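Wilcombe Boxing Club - workshop notebook
October, Wednesday, 6:40 pm

Bag 7 is down again. Same bag, same swivel, same noise beforehand, which Bheki Zulu describes as "a goose" and everyone else has stopped describing. Took it off the beam and put it on the bench. The swivel bearing has a flat spot I can feel with a fingernail. Replaced it with the one off the old maize bag. That leaves the maize bag with no swivel, but the maize bag has been leaking sand since spring and was never a candidate for promotion.

Rehung at 7:15. Spins clean both ways. Bheki gave it two rounds of body shots and pronounced it boring, so I'm calling that fixed.

Load cell, continued. For those who missed the last entry: Shireen Swanepoel wants numbers on punch force for the two going to the Grangate show, and we have a load cell from Gidine bolted behind a wall pad. It works beautifully when you lean on it. When you hit it, it has opinions.

Tonight's problem was the rig and had little to do with the sensor. The cell is rated for 2000 pounds, so no worry there, but the backing plate was flexing and every straight right came out as two punches. Nomvula Mokoena threw one cross and the laptop credited her with a combination. She asked for it in writing.
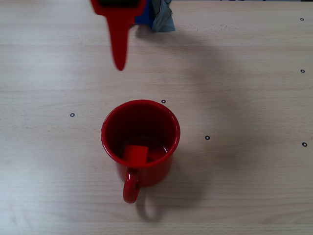
Stiffened the plate with two lengths of angle iron and bolted through at the corners. Torqued everything in a cross pattern, then again after ten minutes of jabs. One corner had backed off a quarter turn. Thread locker on all four now, left overnight to cure, and a note taped to the pad saying DO NOT HIT. I give the note until breakfast.

Before the glue went on I got one decent set out of Nomvula: 30 right hands, rest when she liked, 16 oz gloves. The double spikes are gone except on the last few, where she was tired and pushing. I think those are real. A push looks like a low hill with a lump on the back of it, and you can see her elbow coming out at the same time. Gerrit Nkosi says he could have told me that without the laptop. He has been telling me that about the laptop since it arrived.

Not trusting the absolute figures yet. Zero drifts when the heater kicks in. Will log temperature next to it and see whether they move together, or whether I am blaming the heater out of habit.

Ring: top rope on the blue side is slack. Turnbuckle is at the end of its thread, so it needs a shorter shackle or a new rope, and I know which one Zanele Fourie will say we can afford. Cover on the same turnbuckle is split along the seam. Stitched it with waxed thread. Ugly, but it holds, and there are noses in this building that match.

Bell timer ran long again, seven seconds over on a three-minute round. Gerrit had been putting the sparring down to poor conditioning. Swapped the Zwahlen unit for the kitchen timer until I can get the back off. Screws are the three-pointed kind and I don't own the bit. Sparring pair were told about the seven seconds and took it badly.

To do:
- three-pointed bit for the timer
- shackle for the blue side, measure first this time
- repeat Nomvula's set once the plate has cured, same gloves
- get Bheki on the pad BEFORE he eats
- sweep up the sand (maize bag)

Locked up 9:50. Bag 7 still quiet when I left.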